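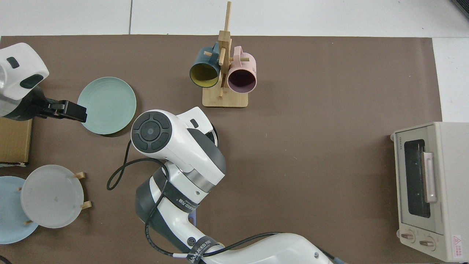

September, evening

Rain until lunch, then wind. Drove out to Vostilell after the school run to pick up the seed garlic Karla put aside for me. She wanted to talk about the hall roof and I let her. Home by half past two.

The tank is down to 3000 litres, even after this morning. The downpipe on the south side has come away at the elbow again and most of it went into the flower bed. I taped it. Isauro says tape is no good and he has a proper bracket in his shed, which he has been saying since autumn.

Put in two rows of garlic, 18 to a row, and left the rest in the laundry on newspaper. The ground by the fence is still heavy clay a hand down. I had the gypsum out but the bag had gone hard in one corner and I got tired of breaking it up with the mallet.

Paid Velimir the $200 for the mower. He didn't want to take it all at once. The mower starts on the third pull and pulls to the left, same as when it was Dad's neighbour's.

Mum rang at five. Her knee is better, the new tablets make her sleepy. She is thinking about going to Iltville for a week if Jaqueline can have the dog. I said I'd drive her if it's after the tenth. She asked whether I'd written to the council about the colour of the water. I haven't.

Yolotzin came over to borrow the big stockpot and stayed for tea. Leftover soup, toast, the last of the plum jam. She starts at the library next month, three mornings.

Tomorrow: ring the council, rest of the garlic, chook feed, library books back. Find the other glove.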